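周二例会，下午三点十分开始（通知写的三点，等楼下卸完货）

地点：二楼长桌那间
到：Ezequiel Rivas、覃姐、小贺、阿敏、老裘、我（记）
没到：仓库小段，送货在路上，中途打了一次电话进来，信号很差
主要议题：二楼布置，盘子，窗帘，柜子清理，Wostel那边的单子

记得比较急，有漏的自己补在后面，别直接改我写的，加一行就行。

## 一、上次遗留

- 楼梯口的纸箱。搬走一半。剩下的小贺说是Zabala退回来的包装，还有用，不能扔。覃姐：有用就写上字，放架子上，别放楼梯口。小贺本周弄完。
- 水龙头滴水。老裘换了垫圈，好了两天又开始滴。要换整个阀芯。型号他已经抄下来，贴在水池边。
- 钥匙。多配的一把在阿敏那里，登记本上还没写。当场补了。
- 上次说要定的“客人来看样，茶水谁管”，没定，这次又没定。放到下次，第一条讲。

## 二、二楼布置

主要讲这个，花的时间最长。

背景给没来的人说一下：Floltville那边的食堂要换一批餐具，对方采购想上来看实物，摆在桌上看，不想在仓库里看。Jarkthorpe的人可能同一周也来，时间没对上。所以二楼这间要收拾成能看样的样子，以后也一直这么用，不再堆东西。

1. **桌子。** 浅米色这张留下，不换。Ezequiel本来想把楼下那张深色的搬上来，说压得住，显得正式。覃姐反对，深色桌面落灰太明显，擦完还有水印，不锈钢放上去反光也乱。老裘只讲了一句，楼下那张拆腿要半天，上楼梯拐弯过不去，上次搬家就没过去。于是不搬。
 - 桌面怎么擦：湿布拧干，擦完再过一遍干布。不要用钢丝球！上个月有人用了（没追究是谁），靠里的一个角磨花了，侧着光能看见。
 - 热的锅和壶不能直接放。垫子在右手第二个抽屉。
 - 桌上不放私人杯子。阿敏问自己的杯子放哪，答：水池旁边的架子，下层。
 - 胶带不要直接往桌面贴。贴标签用便条纸，撕下来不留胶。

2. **窗帘。** 白的继续用。讨论了要不要换灰色，灰色耐脏。Ezequiel说白的拍出来干净，看盘子也看得准，灰色把金属衬得发闷。同意。但是要洗，上次洗是春天了。
 - 拆的时候注意挂钩，有的钩子松，掉下来就滚到暖气后面去，很难掏。
 - 洗完不拧，挂着晾，褶子自己会垂开。覃姐：要不要熨？大家都不愿意熨。先不熨，看效果在说。
 - 阿敏拆，老裘扶梯子。一个人不要上梯子。
 - 窗帘下摆别压在桌子和墙中间，挪桌子的人自己看一眼，压久了一道黑印，洗不掉。

3. **光线。** 白天拉上窗帘刚好，光散，不刺眼。下午四点以后要开顶灯，顶灯偏黄，盘子会发暖。老裘说换灯管，冷一点的，店里有现货，顺路带。Ezequiel问能不能再加一盏台灯，先不加，电线没地方走，会绊人。

4. **桌边的灰色台面。** 以后上面只放电脑相关的和登记本。充电线用完绕起来。上周有一卷打包带放在那里三天，今天拿走。小贺拿。

5. **椅子。** 客人来的时候够坐就行，多的收到隔壁去。有一把腿晃，已经贴了条，不要坐，也不要顺手给客人坐。老裘看能不能紧一下，紧不了就处理掉。

## 三、盘子

不锈钢圆浅盘，带边的那款，作主推。

Ezequiel介绍了一下Floltville的要求，整理如下（他讲得快，有错找他）：

- 要浅的，好摞，好洗。深的他们已经有，不想再要深的。
- 边要卷好，不割手。食堂阿姨戴手套洗，手套老破，对方很在意这条。
- 面上拉丝可以，不要镜面。镜面用一个礼拜全是划痕，看着旧。
- 印不印字还没定。对方内部在问。印的话交期要往后推，这句话要提前说清楚，免得到时候又来催。

数量：首批400只。Jarkthorpe那边如果要，另外算，不和这批合，免得跟上回一样标签贴混。

库存：小段电话里报394，能用的。差的那几只从Zabala补，小贺今天下班前发消息。覃姐要求再点一遍，纸上点，别凭印象。上次的教训不重复讲了。

样盘的问题，讨论了一阵：

阿敏：现在桌上用的那种样盘底面有划痕，浅浅的，拿去给客人看合适吗？
Ezequiel：合适。客人买回去也会用成那样，让他们先看见，以后少扯皮。
覃姐：不同意，第一眼还是要新的。
老裘：两只都摆，一新一旧，讲清楚。
最后按老裘的办。新的从箱里现拆，膜当着客人撕。旧的用软布擦一遍再摆，顺着纹路擦，别转圈擦。

另外几条零碎的：

- 拿盘子拿边，不要用手指按中间，指纹很难看。备一副棉手套放抽屉里，阿敏去买。
- 洗完马上擦干，自来水干了有白点。有白点就用白醋兑温水，泡一会儿再冲。
- 不要把盘子在桌面上推着走，拿起来放。桌面和盘底两边都伤。
- 摞着放的时候中间垫纸。垫过油的纸不要再用。
- 吃饭别用样盘！！有人拿来装橘子皮。

## 四、Wostel的单子

Wostel是小单，勺子和夹子，128件，已经打好包，在一楼门口左边。外箱写的是旧地址，要改。小贺今天改，改完拍给覃姐看一眼再走。

账单1,671，对方说没收到。阿敏重发，这次发到采购那个邮箱，别再发前台。发完打个电话过去问一声，光发不算数。

对方还问夹子的弹簧能不能单配。Ezequiel：能，但不单开票，跟下一批一起走。这个口径大家统一一下，别一人一个说法。

老裘插一句，Wostel上次退的纸箱还很结实，能再用，问要不要跟他们说以后都退。覃姐说别提，提了就变成我们去拉，油钱谁出。不提。

## 五、柜子和架子清理

二楼靠墙那组柜子，里面东西太杂，这次要清。分工按层来，谁清哪层谁在柜门里侧写名字。

上层：旧目录、旧价目表。价目表留最近一版，其余碎掉，不要整张扔到外面垃圾桶，上面有客户名字。目录有两版图是错的，也扔。负责：覃姐。

中层：样品。不锈钢归不锈钢，搪瓷归搪瓷，木柄的单独放，别和湿的放一起，去年有一批木柄长霉，味道到现在还有。样品没有标签的一律先拿出来放地上，问过一圈没人认领就进处理箱。负责：小贺、阿敏。

下层：打包材料。气泡膜、胶带、护角。胶带头折一下再放回去，每次找头找半天。护角按尺寸捆，用皮筋，别用胶带捆。负责：老裘。

抽屉：右手第一个放文具，第二个放垫子和手套，第三个放螺丝刀、卷尺这些。左手那个卡住的先不管，老裘要拆滑轨，拆下来才知道。

处理箱满了怎么办，小贺问。先问楼下修理铺要不要，不要再叫收废的来。金属和纸分开，混在一起人家压价。

清理时间：周二之后挑没有货的上午，一口气弄完，中间不接着开会。要是当天来货，货先进，柜子往后放。

Ezequiel提议清完以后画一张图贴柜门上，哪层放什么。覃姐说画可以，要画就画大点，上次那张字太小，贴了跟没贴一样。Ezequiel画。

## 六、看样当天怎么走

粗略排了一下，等对方给时间再填：

1. 客人到，先上二楼，不经过仓库。楼梯灯提前开。
2. 茶水（谁管？？见第一条，还没定）
3. 盘子摆桌子右半边，左边空一点地方给人放本子、放包。文件不要压在盘子下面。
4. Ezequiel讲，小贺递东西。别人不要插进来报价。价格统一由覃姐讲。
5. 对方要上手敲、掰、刮，随便。旧的那只可以让他们刮。
6. 看完问一句要不要带一只走。带走要登记，写谁带的，哪款。不登记就等于送了。
7. 结束以后当天收桌子，别过夜。

阿敏问要不要铺桌布。意见不一。铺了显得像吃饭，不铺盘子声音大。最后定：不铺，放的时候轻一点。备一块小的软布，换手的时候垫。

覃姐另外提醒，讲厚薄的时候不要用“差不多”，卡尺在第三个抽屉，当场量给人家看。卡尺没电了，小贺换电池。

## 七、其他

- 九月的排班，覃姐贴在楼下，自己去看，要换班的两个人商量好再找她。
- 冰箱里那盒东西是谁的，盖子都鼓了。没人认。散会就扔。
- 打印机缺粉，双面打字会糊，目录先别打。
- 老裘要请一天假，接老人，已同意。那天搬重的东西别安排。
- 一楼门口地垫滑，换一块，阿敏买手套的时候一起看看。
- 垃圾袋又买薄了。下次买厚的，贵一点就贵一点。

## 八、待办汇总

| 事 | 人 | 什么时候 |
|---|---|---|
| 楼梯口纸箱写字、上架 | 小贺 | 本周 |
| 阀芯 | 老裘 | 本周 |
| 拆洗窗帘 | 阿敏、老裘 | 看样前 |
| 换顶灯灯管 | 老裘 | 看样前 |
| 浅盘重点，纸上点 | 小段 | 明天 |
| 找Zabala补盘 | 小贺 | 今天 |
| Wostel外箱改地址 | 小贺 | 今天 |
| Wostel帐单重发，加电话 | 阿敏 | 今天 |
| 棉手套、地垫 | 阿敏 | 本周 |
| 卡尺电池 | 小贺 | 今天 |
| 柜门图 | Ezequiel | 清完柜子 |
| 跟Jarkthorpe对时间 | Ezequiel | 本周 |
| 茶水谁管 | 没定 | 下次 |

小贺的事最多，他自己也讲了。覃姐说今天的三件先做，纸箱可以拖到后面。

四点二十五散。

散会后补记：

Ezequiel回来说，Floltville又来消息，想同时看一下配的汤碗。汤碗我们没有现货，目录上有。先回“可以看目录”，不要答应有样。

小段回电，信号好了。他说箱子外面贴的数和里面对不上的有一箱，先单独放，明天点的时候从那箱开始。

浅盘放在米色桌上、后面衬白窗帘，这个摆法先照着来，窗帘洗完挂回去还是这个位置。要改跟Ezequiel说。
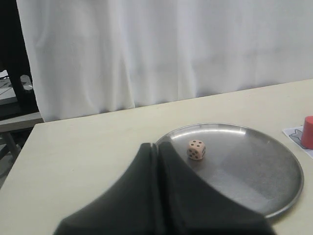

第 3 页 / 共 3 页

记录发群里了，有意见周五前提，过了就按这份执行。纸质的夹在登记本后面。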